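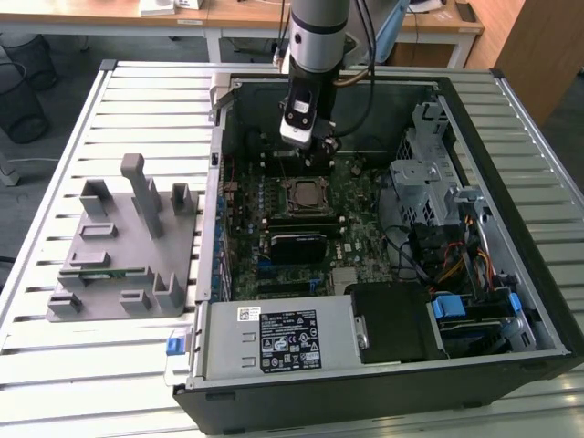 I'd been meaning to get over to Hebden for ages, and in December I finally did it. Hebden is a shared workshop on the edge of town, in what used to be a carpet warehouse, and twice a year they open the doors and let people wander around and bother the members. I got there at 10 in the morning thinking I'd stay an hour. I left when they were turning the lights off!

Parking first, because somebody always asks. There's a gravel lot behind the building that fills up fast, so I ended up on the street and walked 45 minutes' worth of hills in the wrong shoes (okay, it was one hill, but I went up it twice because I missed the door). The entrance is on the side, next to the loading dock. There's coffee. Bring your own mug, or you'll be drinking out of a measuring cup like I did.

The front half is what you'd expect: woodworking, sewing, a laser cutter with a line of kids waiting to get their names burned into coasters. Nice stuff, and I did get a coaster. But I was there for the back room and the project they call Dirneo, which I'd been following on the workshop's mailing list all fall.

Dirneo is a robot arm that's supposed to take old desktop computers apart and put them back together. The members have been building it on evenings and weekends, and the budget so far is $3847, which they've written in marker on the whiteboard with every receipt taped underneath. I loved that. The biggest single line was $850 for aluminum rail, and there was a very funny argument going on about whether they could have gotten it cheaper.

The whole thing is set up on a slatted metal table, with the PC lying on its side and its cover off so the arm can come straight down into it. I had pictured something off to the side reaching in, like a person would, but hanging it from above makes a lot of sense once you see how crowded a computer case is. There's a drive cage sticking up, a graphics card across the board, and then all those orange and yellow and red power wires. Wires are apparently the worst part. A screw stays where it is, and a cable goes wherever it likes.

Next to the computer they've got a gray 3D-printed plate, and this was my favorite thing of the day. It's a kind of parking lot for parts. There are slots and holders and little brackets all over it, so whatever the arm is working with has a known place to sit. I print a lot at home (mostly plant pots and one very ugly lamp) and I spent far too long asking about wall thickness and whether the corners lifted. They did, on the first few. The version on the table was printed slowly, overnight, with a wide brim.

The fingers are matched to the job too. Lots of black metal plates and hex screws, close together, and they hold a processor by its sides with the copper-colored top left clear.
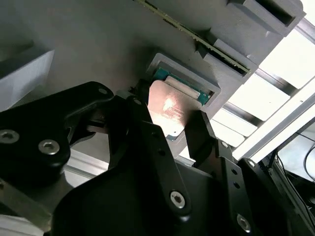 I asked why they'd started with the processor when it's the fussiest thing in the box, and the answer was that if they could get that one right the memory would feel easy. I'm not sure I'd have had the nerve. I bent the pins on a processor once, at my own kitchen table, with my own two hands, and I still feel a bit sick thinking about it - so I have a lot of sympathy for anybody trying to teach a machine to do it.

Most of the software is home grown. They use a free planning tool called Flisel for the arm's moves, and the gripper talks to it through a small board from Drilico that one of the members already had in a drawer. I won't pretend I followed all of it. What I did follow was the practice log, a fat binder with 2000 lines in it, one line per try, with notes like "too far left" and "socket lever up, forgot AGAIN." I could have read it all afternoon.

If you go, go early and head to the back first, then do the laser cutter when the line dies down. The room gets warm with everybody crowded in, so leave your coat up front. Kids are welcome, but there's a taped line on the floor around the arm and they really do want you behind it. And if you've got a dead desktop in the closet, take it along! They're always short of cases, and mine is already in the trunk for next time.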